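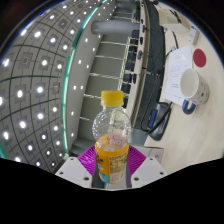 The Trial Kit

The Fendero came to Kullcombe on a thirty-day trial, and Janjua signed for it at the front desk. The terms were on one sheet of paper. If the office kept the kit, Trellonon would bill them 600 a month and send new finger pads every July. If they didn't, it had to go back in the same carton with all the screws.

He carried it up to the big conference room, where there was enough table to work on. The Fendero had no arm of its own. A person held it and closed the fingers on things, and the recordings went to Trellonon, who used them to teach an arm that would be delivered later. The arm was what his director wanted. She wanted it to clear the room after meetings.

"How many times do I pick up the bottle?" Janjua asked on the phone.

"Fifty is a good start," said the woman from support. "Then go on to something else."

"The same bottle?"

"The same bottle. Put it down in a different spot each time."

So he picked up the bottle with the yellow cap and put it down. The magenta pads bent a little against the plastic and held. He wrote a mark on his pad and did it again. By the time he had 19 marks his wrist ached, and he had stopped looking at the bottle and started looking at the chairs along the wall.

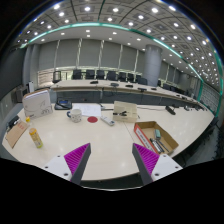
By Mehwish Rana
Fiction | Posted 25 Nov 2018

After lunch he tried the rest of the table. Markers were hard. The first one rolled out of the fingers and went under a chair, and he left it there until he had finished the others. The mug was easier than he expected once he came at it from the side away from the handle.

His director stopped in at four and stood with her coat on.

"Is it any good?" she said.

"The grip is good. It's heavy by the end of the day."

"I meant will it do the job."

"I don't know. I'm doing the job. It's only watching."

She picked up the sheet with the terms, read it, and put it down again. "They want an answer in three weeks," she said.

"Then I'll have a wrist like a tennis player."

She didn't laugh, but she took off her coat and held out her hand. He gave her the Fendero and showed her where her thumb went. Her first try knocked the bottle over. On her second she got it around the middle and lifted it too high, as if someone had asked for a toast.

"Lower," Janjua said. "It learns that too."

She lowered it. They worked until the cleaning crew came to the door – two men with a cart, who asked if the room was free. The director said they needed a few more minutes. One of the men watched her move the mug from one side of the table to the other and back.

"We can do that for you," he said.

"I know," she said, and picked up the mug again.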